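O Erko voltou a falhar na descida, desta vez com embalagens flexíveis. O sintoma é o mesmo de dezembro: o controlador dá a preensão por concluída e, a seguir, interrompe a trajetória com erro de força no punho. Em 92 ciclos registados, o erro surgiu em 8. 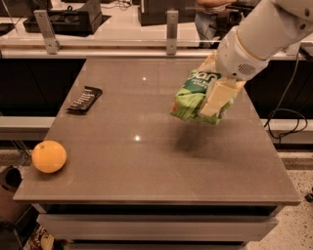
A primeira hipótese foi o sensor de força. O Teodor Neagu refez a tara e o desvio manteve-se. Passei então aos registos do Vundier, e aí a causa ficou mais clara — o limiar de contacto é calculado com um modelo de objeto rígido. Um saco de batatas fritas cede entre os dedos, a leitura oscila e o filtro interpreta a oscilação como colisão com a mesa. Com a laranja nunca consegui reproduzir a falha. 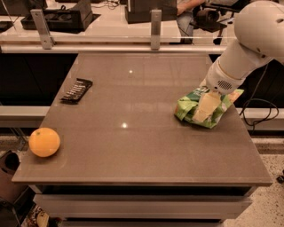 O braço com o saco verde junto ao tampo; à esquerda, a laranja e a embalagem escura.

O que me preocupa é o comportamento depois do erro. A paragem devia manter os dedos fechados, mas com o firmware atual a garra perde binário ao fim de 3000 ms. Com um saco é irrelevante, com uma peça pesada não é.

Por agora subi a janela do filtro para 10 amostras e desativei o rearme automático. Falta repetir a série completa.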